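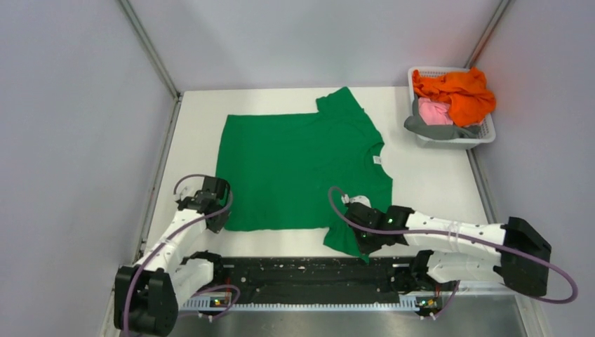

Start with the obituary problem. An actor dies, and within an hour every entertainment site has the same four paragraphs, most of them copied from one post. I want to ask how much of that anyone checked. Go slow on this part. A fact in a death notice should be like the label inside the neck of that green shirt: small, dull, and there if you bother to look for it. Most notices I read have no label at all. "Sources close to the family" is a blank tag.

Next, the Turcotte story. Bikura ran it on 02/09/2020 and said the actor had appeared in 602 films. Ilell said 312. Neither gave a list. I wrote to both and got one reply, which told me the number was "widely reported." Pause. Let them laugh if they want to.

Then the hospital claim. Two sites had him in two different cities on the same night. I still don't know which is right, and I doubt either site does.

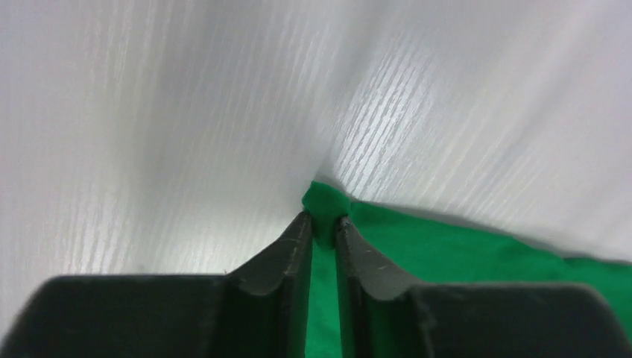 Igor Krawczyk objects that readers want the news fast and will forgive a wrong film count. He may be right about the readers. I don't think the family forgives it, and he had no answer when I asked who fixes the number later. Don't be smug here, he'll be in the room.

Flendix says it corrects errors "promptly." I looked for the corrections page and couldn't find one. Ask if anyone has.

Skip the awards section if we're short on time. Take questions. If Aleksandra Marciniak asks about paid tributes, say I have no proof yet.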